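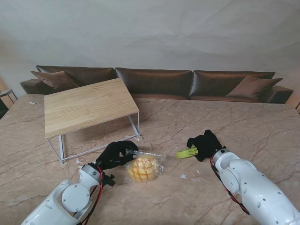

Melon bread in its bag, with the crosshatched crust that chapter two goes on about at length.

Tollwood Bread Histories
Progress report to the Laitinen Fund, second period
Prepared by Setareh Arabzadeh, project lead

Where we are

The project set out to record how the small bakeries of Tollwood got their recipes, who taught whom, and why a town this size supports so many kinds of sweet bun. At the end of the second period we have nine recorded interviews, most of a card index, and a draft chapter on scored crusts that has been called "thorough" by two readers, neither of whom meant it kindly.

The application promised that all the interviewing would be finished by February. It wasn't. Bakers get up at three in the morning and go to bed when the rest of us are getting out of meetings, and the window in which a baker is both awake and willing to talk to a historian is narrow. We have moved our sessions to 11 a.m., after the first rush, and this has helped a good deal. The remaining interviews are booked.

Interviews

Houshang Ansari has done most of the recording. He trained as a pastry cook before he became an archivist, so people stop explaining flour to him fairly early on. They also try to hire him. The best of the sessions so far was with the family behind Wurar, the bakery on the hill road, who let us sit in the back for an entire morning and then disagreed with one another on tape over who invented the cardamom roll. There are three claimants. All are cousins, and all sounded certain.

We have left the dispute in the transcript as it stands. The family has asked us to come back when we have decided, and we have explained, twice, that this is not our role.

Recipe cards

The card index is the part of the work that has grown. Our estimate in the application was based on a look at one shoebox. There were other shoeboxes. We have now cataloged 440 cards, many of them undated and a fair number written in a shorthand known only to the person who wrote it ("the usual, but for Easter" is the full text of one). Each card is scanned, transcribed as written, and given a note on its source. We are not correcting the spelling or the arithmetic, although one brioche would feed the county.

Jaltard, the catalog software we picked at the start, does what we need most of the time. It sorts alphabetically whether you want it to or not, and it regards "bun" and "buns" as unrelated subjects. Houshang has written a style sheet to get around this. It is longer than we would like.

Writing

Chapter one, on mills and delivery routes, is finished and out with readers. Chapter two covers buns with a separate cookie-dough crust, melon bread among them, and how they ended up next to the rye in the same shop windows. The draft spends too many pages on scoring patterns. I know this because I wrote them, and because the margin of the returned copy says "more grids?" beside a paragraph that did, in fact, contain more grids. It will be cut.

Chapter three is an outline and a good title.

Money

Spending in this period came to $3,529, mainly for transcription and scanning. Travel came in under budget, as everyone we want to talk to lives in Tollwood and so do we. The refreshments line is over. Interviewing a baker means buying something on the way out, and it would be rude to buy only one. We ask permission to move the unspent travel money across to cover it, and we have attached the receipts, several of which are slightly buttery.

Problems

One bakery has withdrawn. The owner is selling the shop and doesn't want the recipes discussed until the sale is through, which seems fair. We have put her material aside, sealed, and will ask again later.

The reading room we use for scanning is heated either fully or not at all. Older cards do not enjoy this, and we have started keeping them in a cupboard in my office between sessions.

Next period

Finish the interviews. Cut chapter two and write chapter three. Send every family a copy of its own transcript for approval, with extra copies for Wurar, where one will not go around. We would also like to talk with the Fund over the phone about where the card index should live once the grant ends, at any time that suits you after 11 a.m.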